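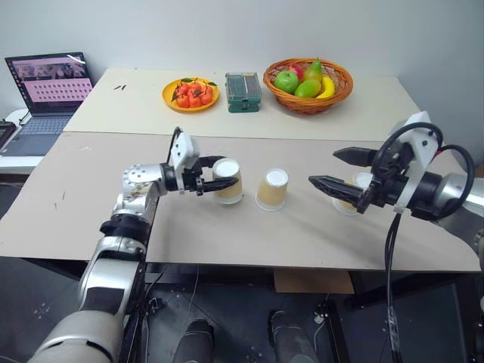 阅读时间:8 分钟

纸杯常见问题(茶水间、活动用)

更新:6月。整理:Hiu-tung Poon
问得最多的都放前面了,找不到的翻到最后看联系方式。

纸杯为什么要倒扣着放?

防灰。杯口朝下,嘴碰的那一圈不会落灰,也不会有小虫飞进去。桌面干净的前提下,倒扣比正放好。桌面不干净就别扣了,先擦。

倒扣会不会更脏?

看桌面。刚擦过、干透的板子没问题。湿的不行,杯沿是卷起来的纸边,吸水,吸了会软。铺过桌布的也不建议直接扣,布上的毛屑会粘到杯口。讲究一点就垫一张厨房纸。

杯底朝上,落灰的不就是杯底?

对,杯底落灰没关系,反正不碰嘴。介意的话翻过来之前用干布带一下。

图里那种是什么颜色?有别的吗?

浅棕色杯身,白边白底。现在茶水间统一用这种。以前有过全白的 Tan 系列(名字叫 Tan,杯子是白的,别问我),已经用完,不再补。

一次拿几个出来合适?

平时 3 个够了。摆一排,杯和杯之间留点空,手指伸得进去。挤在一起拿的时候容易碰倒旁边的,一倒就滚,滚到地上就只能扔了。

开会人多怎么办?

按人头拿,再多拿 2 个备用。不要整条拆开全摆出来,摆出来又没用的收不回袋子里,最后都浪费掉。

能不能叠起来放?

没用过的可以叠,袋子里本来就是叠的。但叠太紧很难分开,硬拔会把杯沿拉变形。分不开的时候捏住下面那个杯身轻轻转一下,别往上死拽。

叠起来以后倒扣还是正放?

倒扣。叠高了重心不稳,最多 8 个一摞,再高就分两摞。

拿杯子应该拿哪里?

杯身中间。不要捏杯沿,不要把手指伸进杯里。给别人递杯子尤其注意。中间这一段受力也比较匀,空杯不容易捏扁。装了热水以后更要轻,用力一捏水会漫出来。

倒扣的杯子怎么翻过来?

捏住中间,提起来,转手腕,放下。提起来之前别在桌上拖,拖着走杯沿会蹭。两只手都用也行,慢一点而已。

能装开水吗?

Pudar 的厚款可以,薄款不要。薄款装开水会烫手,时间长了底部接缝会渗。不确定是哪款就捏一捏,软的就是薄款。也可以套两个,不过浪费,最好还是用自己的杯子。

能装咖啡、汤、果汁吗?

咖啡可以。果汁可以,别放过夜。汤尽量不要,油多的汤会把内层泡软,请用碗。

装多满?

八分。再满端起来会洒。

可以进微波炉吗?

不可以。每周都有人问。内层有膜,加热会起泡变型,接缝的胶也受不了。先用瓷碗热好再倒。

一个纸杯能用几次?

一次性就是一次性。同一个人当天喝水续杯没问题,杯沿软了就换。洗了再用不行,泡过水的纸杯撑不住。

怎么分清哪个是自己的?

杯底写名字,用油性笔,写在倒热水之前。水性笔一沾水就花。不要写杯沿附近。喝到一半放下的杯子请正放(废话,但真有人问能不能扣),并且别放在干净杯子那一排里。

喝过的空杯可以扣回桌上吗?

不要!!扣回去就和没用过的一模一样了。已经发生过不止一次。用过的直接丢,要留着续杯就正放。

桌上为什么铺一块板?

浅米灰色那块是垫板,保护桌面,也方便擦。上面几道浅痕不影响用。擦的时候湿布一遍干布一遍,等干透再摆杯子。不要用钢丝球,不要喷了清洁剂不擦就走。

橙黄色盘子里的水果可以吃吗?

可以拿,先洗。洗手池在门外左转。果蒂和叶子请丢湿垃圾,不要留在盘子里,也不要塞进纸杯里。盘子放后面那张桌子,前面这张留给杯子。

纸杯能拿来装水果吗?

能。小果子装半杯正好,装太满拿起来会掉。装过水果的杯子就别再拿去喝水了。

用过的纸杯丢哪里?

倒掉剩水,丢干垃圾。有内膜的纸杯这边不收纸类回收,问过了。丢之前可以叠起来,省地方。里面还有茶包的先把茶包拿出来。

没开封的存哪里?

柜子上层,Jonitard 收纳盒里,盖子盖好。不要放水槽下面,潮。不要和洗洁精、杀虫剂放同一格,纸会串味,喝水喝出柠檬味就是这么来的。

开了封的袋子怎么办?

袋口拧紧夹起来,杯口那头朝里。夹子在抽屉里,用完放回抽屉,已经丢了很多个。

放多久会过期?

看外包装的日期。开封以后尽快用完。发黄的、有霉味的、杯沿发软的都别用,整条丢掉,不要挑着用。

杯子有压痕还能用吗?

杯身轻微凹一点没事,装水前捏回来。杯沿裂了、杯底翘了不能用,会漏。拿不准就先倒一点凉水,放在水槽边看一会儿。

有纸味正常吗?

刚拆封有一点正常,敞着放一阵就散。味道刺鼻的不正常,拍下包装上的批号发过来。

一箱多少个?哪里补货?

大箱 3,000 个,从 Dirov 订,柜子里只放零散的几条。看到只剩一条了就在门上的单子打个勾。不要自己去买别的款,尺寸不同叠不到一起。

能带走几个回家用吗?

零星一两个没人管,整条不行。搞活动要用请提前说,另外给你拿。

可以拿纸杯做手工、做实验、当笔筒吗?

可以,优先用有压痕的那些,单独放在一个盒子里,盒上写了“不装水”。剪过、打过孔的杯子请不要放回桌上那一排。

小朋友来的时候要注意什么?

热水不要给小朋友用纸杯端。凉水半杯就好。杯子往桌子里面放,离桌边远一点。

收拾的顺序?

先丢用过的,再收没用过的(倒扣没碰过的可以第二天接着用,过了第二天就丢),然后擦板子,最后把后面那桌的盘子端去洗。桌上的碎屑用湿纸粘走,别用手扫到地上。

还有别的问题?

写在门上单子背面,或者直接找 Hiu-tung Poon。下午三点以后比较有空,上午别来,谢谢。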